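Journal > Issue 4 > Racket Sports > Full text

Waiting Well: Between-Point Routines in Club-Level Doubles
Dilwyn Voyle and Rhun Eynon
April

3.2 What players do when nothing is happening

A doubles match at club level is mostly standing. Coaches know this, spectators suspect it, and the literature has been polite enough to look away. We timed 224 service games at the Tundholm indoor courts and found that the ball was in play for less of each game than the players believed, and for a good deal less than their warm-ups implied. The rest went to walking, bouncing the ball, adjusting strings that did not need adjusting, and talking.

Talking was the interesting part. Following the scheme proposed by Londoño, we sorted remarks between partners into tactical, encouraging, apologetic and other. We had expected "other" to be small. It was the largest group in every session, and one pair conducted what we can only call a kitchen renovation across two full sets, winning both. Their remarks on worktops were coded as neutral. Pairs who kept strictly to tactics did no better, and several of them were visibly tired of each other by the tie-break.

Towel use also resisted our plans. We had intended to treat a trip to the towel as a sign of effort, but players went to it after double faults far more often than after long rallies, and one subject went after every point he lost and none that he won. The towel is better understood as a place to go.
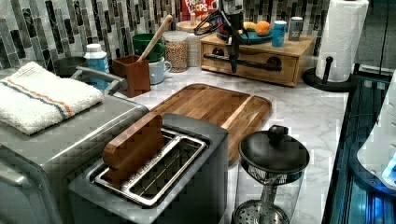

Figure 3. Striped towel, folded, on a toaster oven.

3.3 Serving rhythm

Servers were asked beforehand how many times they bounced the ball. All of them knew, and most were wrong. The Imance court sensors logged each bounce, and the gap between claim and practice grew with the score: at 40-0 players were close to their stated number, while at 30-40 some appeared to be dribbling. Of the 51 players in the sample, only the two oldest kept the same count throughout. One of them said he had never thought about it and asked us not to make him start.

We looked for a link between a steady count and first-serve percentage and found one too weak to be worth a graph. A referee of an earlier draft suggested that a sample of 4000 serves might settle the matter. We agree, and would be glad to read that paper.

3.4 Limits

The courts were indoors, the players were acquainted, and the heating was unreliable. Remarks made with a hand over the mouth were lost, which probably removed the best of the tactical data and all of the complaints about partners.

Related articles
Jimoto: Footwork fatigue in the third set
Line calls and friendship in unrefereed matches
100 second serves: a diary study
Who picks up the balls?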